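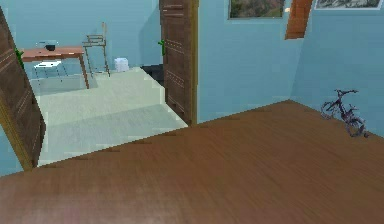

The simulated apartment used for the open day, looking through to the second room.

The simulation group at Priko opens its lab in Vomberg to visitors one Sunday each September. There is very little hardware to look at. Visitors get a row of workstations, two teleoperation desks and a wall display, and most of what happens takes place inside Cantero, the simulator the group has written and maintained for its household manipulation work. I spent the afternoon with Lajos Hegedűs, who leads the contact and grasping side of the project, and sat down with him once the public session closed at four.

Hegedűs began with the apartment, which is the standard test environment. It has rooms, doors, framed pictures, a desk and a bicycle, and it is deliberately plain.

"The textures are cheap and we keep them cheap," he said. "A visitor looks at the floor and says it looks like an old game. Fine. The floor has a friction coefficient and a contact model, and those are the parts we spend time on. If I double the texture resolution, I get a nicer floor and a slower training run."

The doors receive more attention than anything else in the rooms. Each one is a jointed body with its own hinge damping and handle. Hegedűs said that an early version of Cantero let a door swing through the frame when it was pushed hard enough, and that the learned policies found this out within a day and used it.

"A policy will use any error you leave in. It has no idea that a door should stop. So now every joint limit gets checked by a script before the scene can be used, and the script is longer than the scene description."

The demonstration had two parts. In the first, visitors used one of the teleoperation desks to move the simulated arm over a work surface and handle objects on it. In the second, a policy trained on recorded operator sessions ran by itself, while the wall display showed joint torques and contact forces alongside the camera view. The training set for the policy on show contained 2,542 episodes, all recorded in house. Visitor sessions are stored separately and are not added to it.

I asked why they are kept apart. "Because a visitor drives for four minutes and spends three of them learning the controller," he said. "The data is useful for interface work. We look at where people hesitate, when they overshoot, how often they ask for the reset. For imitation learning I want somebody who has already stopped thinking about their hands."

The physics in Cantero runs much faster than the control loop. Commands from the desk arrive at 60 hertz, and the solver takes many small steps between one command and the next. Hegedűs considers the ratio between the two the single most important setting in the package, and he said it is the one most new users change first, usually for the worse.

"They see that the simulation is slower than they want, they find the substep count, and they cut it. Then the gripper closes on something stiff and the object leaves the room at high speed. Then I get an email."

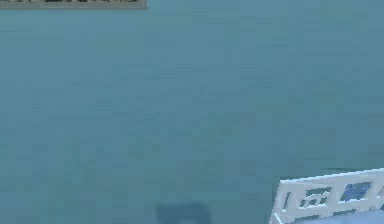

Can a policy trained entirely in simulation be moved to a physical arm without further training?

It can for simple reaching and for picking up rigid objects of known size, but for cloth, doors and anything with uncertain friction the group expects to collect more data on the physical arm first.

The transfer work has its own name, Multau, and its own budget. Under Multau, each simulated task is repeated on a bench in the next building with matched objects, and the two sets of force traces are compared. Where they disagree, the group adjusts the simulator parameters and runs the comparison again. Hegedűs was direct about the state of it.

"For rigid grasping the traces line up well enough that I would sign my name to it. For cloth they do not. A folded napkin in the simulator is a sheet of particles with springs. A folded napkin on a bench has humidity in it, it has a seam, somebody ironed it or somebody did not. We can match one napkin. Matching napkins in general is a different job."

He was also cautious about success rates, which several visitors had asked for during the afternoon. The group does not put them on the wall display. Hegedűs said a percentage means little without the starting conditions, and that a task can be made to look solved by narrowing the positions in which the objects may appear. For its internal evaluation the group draws 900 randomized starting layouts, fixes them, and runs every new policy on the same set. A policy is compared with its predecessor layout by layout.

"If the new one fails where the old one worked, I want to see that layout. The average can go up while something breaks. That has happened to us twice this year, both times with objects close to the edge of the table."

Randomization covers object position, mass, surface friction and lighting. Camera position is varied too, within limits, so that a policy does not come to depend on one exact viewpoint. I asked whether object color was included. He said it was in some training runs and left out of others, depending on whether the instruction given to the policy mentions color.

"If the command is 'take the green ball', then the ball had better be green." 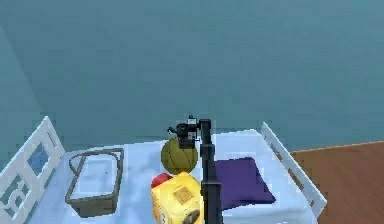
Gripper above the ball during the tabletop demonstration. The cloth is at right and the basket at left.

The tabletop set is kept small and mixed on purpose. A ball rolls when it is touched off center. A box-shaped object with rounded edges gives the fingers less flat area than its size suggests. Cloth deforms, and a wire basket is mostly gaps, which is hard on collision checking. Hegedűs said the basket was the most expensive item in the set in computing terms.

"Everyone assumes it is the cloth. The cloth is slow in a predictable way. The basket is thin members and open space, and a finger can go between two wires and be in contact with both. The first version of that basket was a solid box with a picture of wires on it. Policies learned to place things on top of the air."

The replacement models each wire as a capsule, a cylinder with rounded ends, and groups the capsules so that distant ones can be skipped early. This brought the step time down far enough for live use at the teleoperation desks. It is still too slow for the largest training batches, where the group substitutes a simplified basket and accepts the loss of accuracy.

Approach direction came up several times during the afternoon. Visitors tended to come straight down on the ball, which works when the fingers are centered and pushes the ball away when they are off by a small amount. The trained operators usually stop a short distance above the object, correct sideways, and only then go down. The policy reproduces the pause.

"People ask me if the robot is thinking when it stops there," Hegedűs said. "It stops because the operators stopped. We tried removing the pause from the recordings to save time. The episodes got shorter and the grasps got worse, so we put it back."

Latency was the other frequent complaint from the teleoperation desks. A few visitors felt that the arm lagged behind the hand controller. Hegedűs said the delay they noticed comes mainly from a smoothing filter placed on the commands to suppress hand tremor. Regular operators turn it down. It is left at a high setting for the open day so that sudden movements do not drive the arm into its joint limits.

The next release of Cantero will change the contact solver for articulated objects, starting with doors and drawers. Scene files from the current version will load, but hinge damping values will need to be re-entered, as the units are changing. Hegedűs expects complaints about this. The group has 3,000 scene files of its own to convert and is writing a tool for the purpose, which will be released with the new version.

He would not give a date. "When the doors pass," he said, and went to shut down the wall display.

Shared 60 times
4 comments

gearlash
The unit change on hinge damping is overdue. The old values made no physical sense and everyone I work with was tuning them by eye.

M. Tervo
Did he say whether the capsule grouping will be available for user meshes, or only for the built-in basket? We have a dish rack with exactly the same problem.

pvk_sim
I drove the arm at one of the desks. Pushed the ball away three times. The filter is noticeable, but I got used to it by the end of my turn.

gearlash
@M. Tervo I asked at the desk and was told user meshes are planned, no version given.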